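**Skirlow bench update, 2024-08-31**

Big month for the arm! If you've stopped by the shared workshop in August you've probably seen me and Chrysanthi Margaritis hogging the white table by the wall, and I'm happy to say the Skirlow build has moved on from foam blocks to soft stuff. Bags, mostly. Bags are hard.

The new jaws went on two weeks ago, after the old ones kept letting go of anything thicker than a shoelace. Chrysanthi redrew the bracket, I did the wiring (twice – I had a connector backwards the first time), and we've been running grocery bag trials ever since. The job is to take hold of a handle, lift, and get the bag open enough to drop things in.
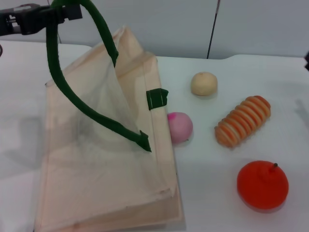
*The gripper with one green handle of the canvas tote, and the play food waiting on the right.*

Handles are the part I'm proudest of. We did 80 tries on this tote and the arm came up holding a handle on about 30 of them, up from pretty much zero in July. The canvas likes to fold up into a tent when you pull on one side, so next we want to try a slower lift. Chrysanthi thinks a second arm is the real answer. I think she just wants to build a second arm, and I'm not going to stop her!

Code and the bracket drawings are in the Tronitz folder on the workshop computer, along with my messy notes. Please don't move the table if you can help it, as the arm's positions are all measured from that back edge.

We could use more bags if you have any to spare, especially ones with stiff or skinny handles. Leave them on the Fodor shelf with a note that says Skirlow.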